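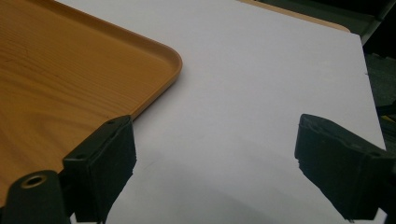
Gripper open beside the tray, Clolum set.

Clolum: tray and plate handling examples

Version note, 4 May 2020. Maintained by Friederike Lammers and Lambros Vasilakis, Rukcombe.

What is in the set

Clolum holds 1,327 recorded examples made with a hand-held gripper. A person holds the gripper and does the task by hand, and the camera on the tool records it. Of these, 692 involve a plate. The rest are tray moves and approaches where the fingers stay open.

Each example is one folder with the video, the finger opening over time, and a short text file naming the task. Folder names are numbers only. Gaps in the numbering are examples we pulled after review; we did not renumber.

How the examples were gathered

Recording started in January with 19 tasks on the list. Operators were asked to work at normal speed and to keep going after a slip. Slips are kept and marked "retry" in the text file — please don't filter them out before you read the notes on training.

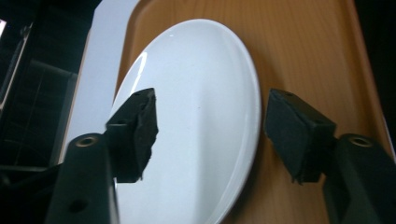
Achilleas Fragkou wrote back after trying the first release that the retries were the most useful part for him, and that he would like the moment of each slip marked as well as the folder. We have started on this. It is slow work and will not be in the set before the next version.

Known problems

Finger opening is missing from some of the early folders. The loader fills these with zeros, so check the "valid" flag first.

White objects on pale surfaces are hard for the edge finder in the Stultetti tools. Turn off auto exposure correction if you use them.

Suggested split

Hold out whole sessions, not single examples. Neighboring examples share the same layout and light, and a random split gives scores that are too high. The file sessions.txt lists which folders belong together.

Questions and corrections go to Lambros. Include the folder number.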